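Wetsuit and kit care: what works and what is a waste of money

Most advice on looking after water sports kit comes from people selling something. I've paddled and sailed off Drekdale for 20 years and have tried a fair bit of it on my own gear.

Wetsuit shampoo. A bottle of the Plidberg stuff costs more than my lunch. I used it on one suit for a season and plain cold tap water on the other. Same smell, same stretch. Rinse it inside out, hang it over a fat hanger by the waist and keep it out of the sun.

Drying boots. Stuff them with newspaper and change it after an hour. Electric boot dryers may be quicker, but I have yet to meet one I'd leave running in a shed overnight.

Snacks in the dry bag. Foil pouches are sold as waterproof, and they are until you open one. Put the open packet inside a second bag with a proper clip. Crumbs in a roll-top seal will let water in, whatever the label on the bag says.
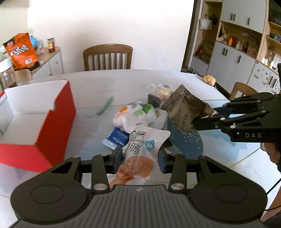

Snack pouches on a round white table.

Zips. Nathalie Van den Broek at the Getholm club swears by candle wax. I was doubtful, and I still am for plastic teeth, where a soft brush and fresh water did just as well. On metal zips it does help — rub it on, run the slider 5 times, wipe off the rest.

Salt in buckles. Warm water and an old toothbrush. Vinegar gets recommended everywhere and I wouldn't put it near anything with a spring in it. 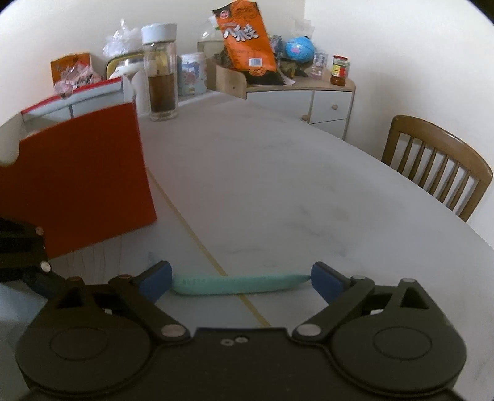

Do the buckles the same evening if you can. I left mine from Tuesday until the weekend and had to soak them twice before they'd click shut.

Repair glue. Postma's tube says it sets in minutes. Give it a full night, whatever the tube says, and press the edges together under a heavy book. Thin coats, two of them. A thick blob stays rubbery and peels off at the knee.

Storage boxes. Any lidded box will do if the kit goes in dry. Mine has a few holes drilled in the ends.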